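Lista: manipulacao-dev
De: Reijo Tuominen
Para: manipulacao-dev
Assunto: Re: [manipulacao-dev] Inserção de CPU: jogar fora o estimador de pose?
Data: 21 de fevereiro de 2026

Cosimo Caruso escreveu:

> Pessoal,
>
> passei a semana olhando os logs da célula Monti e cheguei à conclusão
> de que o problema do processador é percepção, ponto. Das 33 inserções
> registradas com a versão atual, 10 foram abortadas antes do contato e
> em quase todas o estimador de pose deu um salto de orientação no último
> trecho da descida. Proposta: tirar o Vuvberg do caminho, treinar uma
> política fim a fim com as demonstrações que já temos e deixar a rede
> decidir. O Vuvberg tem hoje mais parâmetros no YAML do que usuários.
>
> Aproveito para perguntar quem mudou o limiar de força para 5 N no branch
> principal sem passar por revisão.
>
> Cosimo

Cosimo, o limiar fui eu. Está no commit, com meu nome e uma mensagem que dizia "ajuste temporário", de modo que todo mundo deveria ter entendido que era definitivo.

Quanto ao resto, concordo com o sintoma e discordo da cirurgia. Rodei de novo os dez abortos no simulador de replay, quadro a quadro, com o planejador desligado e só a percepção publicando. O salto existe, você não sonhou. Só que ele aparece sempre no mesmo lugar: quando a tampa metálica do processador entra no reflexo da luminária e o detector de bordas passa a achar que metade do chip terminou ali mesmo. O retângulo ajustado encolhe, o centro vai para o lado e a orientação gira. O filtro, que foi escrito numa época em que acreditávamos em ruído gaussiano e em outras coisas bonitas, aceita a medida com a maior educação.

Ou seja, a medida é ruim e o filtro é crédulo. Trocar os dois por uma rede treinada com demonstrações gravadas debaixo da mesma luminária me parece um jeito caro de guardar o reflexo em pesos.

O que eu fiz no branch zorno-borda (ainda sem merge, podem xingar à vontade):

1. O detector deixou de usar o contorno da tampa. Ele procura a borda do substrato verde em volta dela, que não brilha e tem cor suficiente para separar do metal. Perde-se um pouco de resolução nos lados em que o dedo da garra cobre a borda, então o ajuste agora aceita três lados visíveis e marca o quarto como inferido. Com dois lados ele devolve "não sei", resposta que o planejador nunca tinha recebido na vida e à qual reagiu com uma exceção não tratada. Corrigido também.

2. O soquete é estimado uma vez, de longe, antes de o chip tapar a vista, e depois a pose fica congelada no referencial da base. Antes a gente reestimava o soquete a cada quadro durante a descida, inclusive nos quadros em que o próprio processador estava na frente dele. Encontrei o comentário que justificava isso: "TODO: ver se faz sentido". Vi. Não faz.

3. O filtro ganhou um teste de inovação. Medida que gira mais do que o punho conseguiria girar naquele intervalo vai para o lixo, com um aviso no log. Se cinco seguidas forem para o lixo, o braço para onde está e pede para recuar. 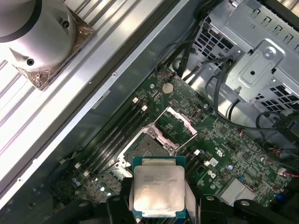 Com essas três mudanças, dos dez replays abortados nove chegam até a altura de pré-contato com orientação estável. O décimo continua abortando e acho que com razão: o chip escorregou nos dedos logo depois da pega, e a transformação garra-peça que o sistema carregava já era ficção. Para esse caso o estimador novo ajuda a perceber o problema, mas não resolve. Precisaríamos reestimar a peça na garra antes de começar a descida, e isso custa uma parada a mais. Eu pagaria. O pessoal que mede tempo de ciclo provavelmente vai querer que eu pague do meu bolso.

Antes que alguém pergunte: replay não é inserção. O replay não tem contato, não tem folga de redutor e não tem pino torto. Nove trajetórias bonitas em disco não sentaram processador nenhum. Preciso de tempo na célula para rodar isso no braço, e peço uma janela de 20 execuções, com a placa de sacrifício e o processador morto, antes de qualquer pedido de merge.

Sobre o limiar de força. Eu baixei para 5 N porque o controlador de impedância estava chegando ao soquete com rigidez de translação ainda no valor de aproximação. A troca de ganhos era disparada por altura, e a altura vinha da pose do soquete, aquela que era reestimada com o chip na frente. Dá para imaginar o resto. Com a pose congelada, a troca passa a acontecer onde deveria, e o limiar pode voltar a ser discutido como gente grande, com gráfico. Até lá, sugiro deixar como está. Um aborto a mais me incomoda menos do que um contato de soquete amassado, e quem já tentou endireitar um deles com agulha e lupa sabe do que estou falando.

Agora a parte do fim a fim. Não tenho nada contra, em princípio. Tenho contra fazer isso primeiro. Três motivos práticos:

As demonstrações que temos foram gravadas com o nó de sincronização antigo, e os carimbos de tempo da câmera do punho estão atrasados em relação às juntas. Não é um atraso constante, o que seria gentil demais. Qualquer política treinada nisso vai aprender a agir com base no que viu há pouco, uma qualidade que já temos de sobra nas nossas reuniões.

O conjunto quase não tem variação de placa. O chassi está sempre na mesma posição, com a mesma diagonal em relação ao braço. Suspeito que uma rede esperta ignoraria o processador e se guiaria pelos slots de memória, que são grandes, pretos e muito mais fáceis de ver. Funcionaria lindamente até alguém empurrar a bancada.

E a Manness pede, no relatório de cada aborto, a causa. Com o estimador eu escrevo "resíduo de borda acima do limite". Com a rede eu escreveria o quê?

Se quiser, proponho um meio-termo: a gente conserta a sincronização, grava demonstrações novas com o chassi deslocado e girado, e treina a política só para o último trecho, já em contato, onde a câmera de qualquer forma pouco contribui e a força manda. A descida livre continua com o Vuvberg. Você fica com a sua rede, eu fico com o meu YAML e cada um reclama do outro com dados.

Pendências, para não se perderem no meio da conversa:

— O nó de sincronização precisa publicar o atraso medido como tópico. Hoje ele calcula, usa internamente e joga fora. Cosimo, você conhece esse código melhor do que eu, e digo isso como acusação.

— A calibração mão-olho da célula Monti é anterior à troca do suporte da câmera. Refaço antes da janela de testes, mas quem tiver a prancha de calibração na gaveta, por favor, devolva.

— O planejador ainda considera a gaiola de discos uma caixa sólida com margem generosa, e por isso algumas aproximações vêm por um lado esquisito, com o punho quase no fim de curso. Alguém precisa medir o chassi direito e atualizar o modelo de colisão. Os cabos não estão no modelo. Nunca estiveram. Por enquanto acrescentei um volume proibido desenhado à mão do lado direito da placa, e ele é tão feio quanto parece no visualizador.

— Falta um teste automático para o caso "dois lados visíveis". Tenho os quadros, não tenho vontade.

Se não houver objeção séria, abro o pedido de revisão do zorno-borda depois das execuções na célula, provavelmente já em março. Objeções não sérias também podem mandar, leio todas. Os logs do replay estão no lugar de sempre, na pasta chamada "novo_final_2", e peço que não renomeiem, porque há um script que depende disso.

Reijo

_______________________________________________
manipulacao-dev, lista de discussão
Para sair da lista, envie uma mensagem com o assunto "remover"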